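Clearing out the paper

17 Nov 2025

I moved into the apartment on Cemwood in September, and the first thing I learned about myself was how much paper I own. Four boxes of it came up the stairs. Most of it I had carried from one place to the next without opening. I decided I would not do that again, so for the past few weeks I have been going through it a bit at a time after supper.

The boxes held what you would expect. Bank statements from an account I closed. Manuals for a toaster and two phones. Pay stubs from Matska, where I worked right out of school. Every lease I ever signed, including one for a place I lived in for a single summer. There were also birthday cards, and those slowed me down more than anything else.

My rule was that whatever I kept had to fit in one small set of drawers. Anything past that had to be scanned or shredded.

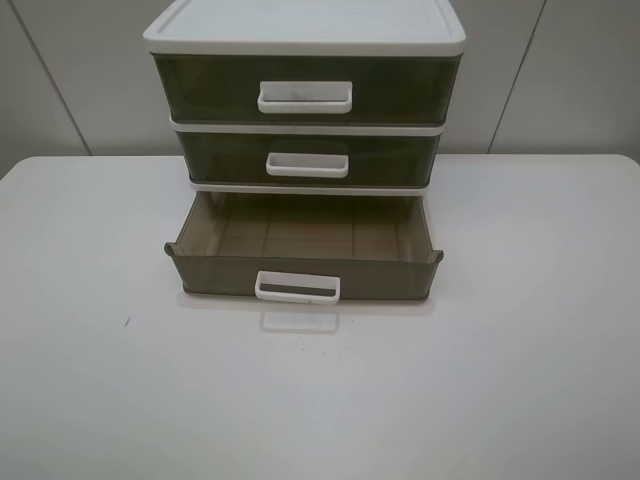 What I kept on paper

Birth certificate, passport, car title, the current lease, and the last few years of taxes with their receipts. I also kept my vaccination card and my diploma, although I have never been asked for the diploma. Medical papers were harder. I kept anything with a test result on it and let go of the appointment reminders.

Tove Ketilsson, who I used to share an office with, told me to sort by who would ask for the paper and forget about what kind of paper it is. So the landlord gets a folder, the tax office gets a folder, the doctor gets a folder. I had been sorting by year before that, and I could never find anything, so I tried her way. It works better for me. The only trouble is the insurance papers, which both the landlord and the car people might want. I put them with the car.

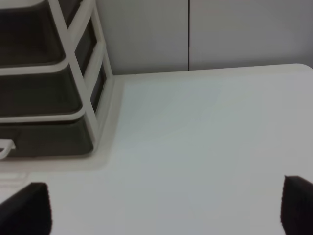 The letters went in last. I have 44 from my grandmother, all written in pencil on the same lined pads, and I was not going to scan those and throw them out. I did read them again, which took two evenings. She wrote mostly about the weather and what things cost. In one she complains for a full page about a neighbor's hedge -- I had forgotten that one completely.

What I scanned

I ended up with 1291 pages. I used the scanner at the library on Matei Street, which is free and takes a stack at once as long as you pull the staples first. I named the files by date and then by who sent them. Some 300 of those pages could have gone straight in the shredder, and I would skip them if I did it over. I am never going to look at a gas bill from three apartments ago.

The files are on my laptop and on a backup drive that stays at my sister's. I need to remember to update the drive when I visit her.

What I shredded

Everything else. My shredder is small and gets hot, so I did a little each night and then gave up and took the last box to the shredding day in the Flasard parking lot. You hand over the box and they tip it in the truck. The line was long but it moved.

I cleared off the table that same night. 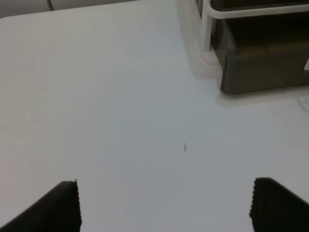

The table, finally.

I still have the photos to do. Those are in a suitcase in the closet, and I think there are more of them than there was paper. Léonie Lacroix has offered to lend me her photo scanner after the holidays, so they can stay in the closet until then.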